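Holley church hall and sanctuary - walk-round before the December services
Checked by Oluwaseun Igwe, Sunday, after the 8 o'clock

Main doors: OK. Both leaves open fully and the bolts are much easier than they used to be. Please do keep the welcome table well back from them, lovely as it looks.

Ramp and handrail: OK. The rail wobbled a little when I leaned on it, so I've asked Otis Sorensen to bring his spanners.

Fire extinguishers: ACTION. The one in the vestry is fine, but the one by the organ has a label going back to 2020 and wants replacing.

Candles and stands: OK, with a plea. We had wax on the carpet again after the vigil, and I'd be so grateful if the drip cards could be used every time.
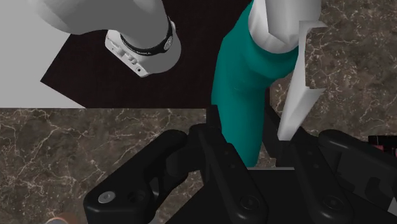

Seating: OK. We are allowed 154 with the side aisle clear, and that does mean clear - no pushchairs or banner poles, please, even for the Bible study group's big evening.

Emergency lights: ACTION. 2 out of 8 did not come on when I pressed the test button, both on the gallery stairs. Gallery closed until they're mended, I'm afraid.

Kitchen: OK. Urn lead sound, first aid box full, fire blanket on its hook. Thank you to whoever tidied the cupboard under the sink!

Signed: O. Igwe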